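Garment Folding Cell, Pluvville site
Progress report for August
To: Veronika Vincze, Bomolis
From: Edit Halász

Hi Veronika,

You'll want the bad news first, so let's get to it. We lost a good part of the month to a fault on the left arm, and there was one moment I'd call a near miss. Everyone is fine! But it goes in the report.

We were partway through the long-sleeve runs when the left arm let go of a sleeve, went back for a second grasp and kept pushing down into the table. The force limit should have stopped it and didn't. Andor Deák was reaching in to straighten the shirt at the time (he thought the cycle was over, and so did I - the status light had gone green). He pulled his hand back and hit the stop button. No contact, no injury, one bent fingertip on the gripper.

Miklós went through the logs that evening and found the cause sooner than I'd feared. After a failed grasp the controller re-zeroes the force sensor, and it was doing that while the finger was already pressing on the cloth. So it took the push as its new zero and carried on. The green light was a separate bug, and a sillier one: it came on whenever the grasp routine ended, whether or not the arm was done moving.
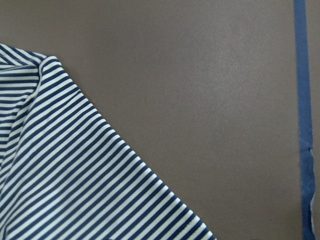
Both are patched now. The sensor only re-zeroes with the arm raised and still, and the light waits for the motors to be off. We also changed our own habits, which I care about more than the code. Hands stay out of the cell until the person at the desk has pressed stop and said so out loud. It feels a bit theatrical, but Andor Orbán has been very strict about it and I'm glad he is.

On the numbers, we did 273 fold attempts before the fault and 129 since the restart. In that second batch the arm missed its grasp 6 times, and each time it lifted clear and waited the way it's supposed to. I'd like a lot more runs before I call it fixed.

Money and dates: the spare fingertips came from Hajdu and fit inside the repair line, so I'm not asking for extra. We are 2 weeks behind on the long sleeves, though, and I'd rather move the Tustton demo than rush it. Could you let me know if that's a problem on your side? Miklós can send you the full incident log whenever you want it - it's long, but the first page has the timeline.

Edit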